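Raster open day, 10/10/19. Speaker notes, second half (tabletop sorting)
Speaker: Weidong Tan

Start on time. The Flallau group comes in from the first half and will still be finding seats. Skip the company history, Yufang Han has covered it.

Opening point. The task is sorting food between a tablecloth and a shallow cardboard box, using two hand-held grippers. A person moves the grippers. What we keep is the record of how each object was approached and held, and that record is what the arm is later trained on.

Object set. Mandarins, dried jujubes, pale cream chunks with rough cut faces. Say that the chunks are the awkward ones: flat sides on some, round on others. Jaws open wide before the approach. Do not let the fingertips drag on the cloth, as folds travel and move the neighboring objects.
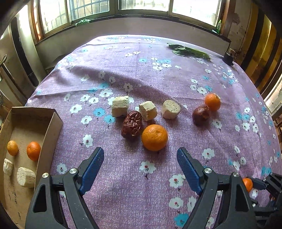 Struan Matheson asked at the May session why we do not use a bare tabletop, given that a patterned cloth makes every object harder to segment. He thought we were adding trouble for its own sake, and that 300 clean runs would teach more than 500 messy ones.

Reply to give: kitchens have tablecloths. Our bare-table set was 300 runs and it carried over poorly when Windetti tried it on their own counter. Mention that Struan has the numbers and may want to argue again. Allow it, but keep it short.

Next, grip force. Mandarins are held at the tips of the pads, one on each side of the fruit. Squeeze until the fruit stops turning, then stop. Peel damage is logged by hand after each run. We have 570 runs logged, 9 of them with split peel. 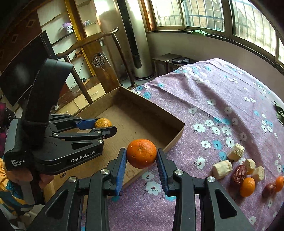
Two grippers working over one box need an order of entry. Our rule is left first, then right, with the second gripper waiting outside the wall of the box until the first is clear. Lingyun Lei will call the order during the live part.

Live part: three runs, no commentary during the second one. If Yuan's people ask for the log format, send them to Shuzhen Du at the side desk.

Questions after the third run. Leave the grippers on the table for visitors to try, jaws open.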